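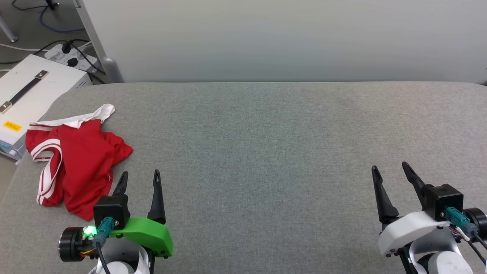
Red garment with a white edge, left in a heap between attempts. Both grippers open.

Favus 2 review: a cloth planner for two-arm setups

Favus is a planning package for folding and sorting clothes with a pair of small arms. You give it a camera view from between the arms, and it returns a pair of grasp points, a path for each gripper and a confidence score. It doesn't control the motors itself. For that you need a driver layer, and we used Warkero, which we already had running.

I tested version 2 through most of May on our bench in Mumadville. Renata Villalba did the calibration and I ran the trials and read the logs. We paid for the licence ourselves.

Installation

Setup took a morning. The installer found both arms, asked which was left and which was right, and wrote a single settings file. The file is well commented. The one bad moment came from the joint limits, which Favus expects in radians while Warkero exports them in degrees. There is no check for this, and the planner simply refused every path with the message "no solution". A line in the manual would have saved us an hour.

Hand-eye calibration is done with a printed board and nine poses. It gave the same answer to within a couple of millimetres each time Renata repeated it, and that is good enough for cloth.

Perception

The segmentation is the best part. A bright garment on plain grey upholstery is an easy case, and it got the outline right nearly every time. It also coped with dark socks and a patterned tea towel. White shirts were worse if the wall behind was in view, as the mask sometimes ran over the back edge of the padding and up the wall. Setting a work area by hand cures it. You drag four corners on a still image and the planner ignores anything outside them.

Finding the useful parts of a crumpled garment is harder. Favus looks for collars, hems, cuffs and waistbands and labels each with a score. Stripes confuse it. On sportswear it often took a white stripe for an edge and put a grasp point in the middle of a sleeve. You can turn the edge detector down, but then it misses real hems.

Planning

We ran 614 attempts at picking up a garment from a heap and laying it out flat. Favus produced a plan for all but nine of them. Of the plans it made, 231 needed at least one second grasp before the cloth was flat enough to fold. Version 1 would have stopped and asked for help at that point, so this is real progress.

A typical plan takes 200 milliseconds on our desktop machine. The arms keep clear of each other, though the planner is too cautious when both need to reach the same side. It will often send one arm right back to its rest position before moving the other, and this doubles the cycle time.

Tools and logs

The replay viewer shows the camera image, the mask and both paths on one timeline. I used it every day. Logs can be exported to plain text, but the column names change between the viewer and the export. Baltasar Huenchumán, who looks after our scripts, wrote a small converter and has sent it to the Favus support address.

We also tried Barbu, which costs less. Its viewer is basic and it only plans for one arm at a time, but it handles stripes better.

Verdict

Good outlines, quick plans and a very useful viewer. Weak on striped clothing and slow when the arms share a side. I would buy it again for two-arm work. With a single arm, try Barbu first.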